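Blocks on the floor – notes for the afternoon talk
(Steseck, small hall. 25 min plus questions. SLOW DOWN.)
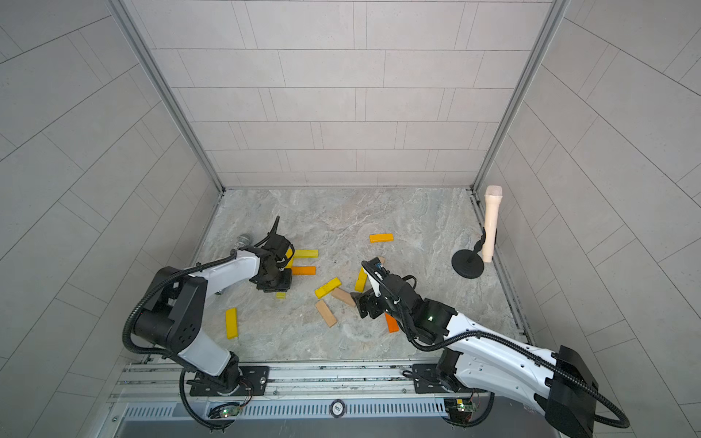 Start with the floor. Ask hands up, who has a block set at home or in the classroom. Then who still gets it out after the first month. Usually half the hands go down, wait for the laugh, dont explain it.

Main point, say it early: blocks are a sorting job AND a building job and we mostly only plan for the building. The heap in the middle is where the time goes. Hunting, turning over, putting back.

Quick bit on me. Taught first grade, then ran the play library at Millet. Thank Mairéad Gilmartin for the invite (muh-RAID, practice it).

1. The heap
Everybody tips the box out. Fine. Let them tip it.
Adult instinct is to spread the blocks out right away. Try waiting. Kids push a gap open themselves and the gap becomes the building site.
Story – Hanan Mansour's group at Horkard, 72 blocks, one rug. She left the pile alone all morning. Two kids made a road around it, third kid said the pile was a mountain. Don't oversell this one.

2. The surface
Hard floor vs rug. My vote is hard floor for towers, rug for roads and anything lying flat.
Patterned floor: marble, speckle, busy tile. Looks nice, but small pale pieces get lost on it. If you're stuck with a busy floor use the strong colors or put a plain sheet down. (Florian Zürcher uses a plain tablecloth, the cheap wipe kind. Works great.)
Noise!! Tile walls plus hard floor = loud. Somebody will ask. Answer: felt under the landing zone, or just build lower.
An edge helps. Wall, low rail, strip of tape. Stops the runaways. Cylinders are the worst.

3. How many
The big Lekia tub we had was 165 pieces. Too many for two kids on a small square of floor. We split it into bags, 71 in the main one, rest in the closet, swapped in December.
Complaints: zero. One boy asked where the arches went. Gave him the arches.
6 blocks is plenty for a three year old to start. Really. Say it twice.

4. Two people, one pile
This is the part Aurelia Pop asked me to make longer so dont skip if running late.
Reaching into the same spot at the same time. Elbows. Whoever gets there second often knocks the thing the first one was after.
What helped us: sit side by side on the same edge, not across. Same view of the pile, easier to say "that one" and mean it.
Take turns lifting OR agree on left half / right half. Halves is calmer, turns is more fun. Try both
Demo here if theres time. Two chairs, bag of blocks, pick somebody from row two. Ask before you grab them

5. Putting away
Put away by shape, long ones first. Long ones line the bottom of the box and the rest drops in on top.
Open box beats a lid. Lid gets sat on.
Don't make cleanup the punishment for building. Leave one thing standing overnight if you have the floor for it.
Skip the label slide, nobody could read it last time, font too small. TODO fix

Questions I got before:
– wood or plastic? Either. Weight matters more, heavier ones stack better and hurt more.
– washing? Damp cloth, dry flat, never soak the wood ones.
– mixed ages? Big blocks in common, small parts up at the table.

Handout is on the chair by the door. Aurelia Aebischer has spare copies if they run out, 2nd page is the shelf sizes.
Water. Mic off before you pack up the blocks.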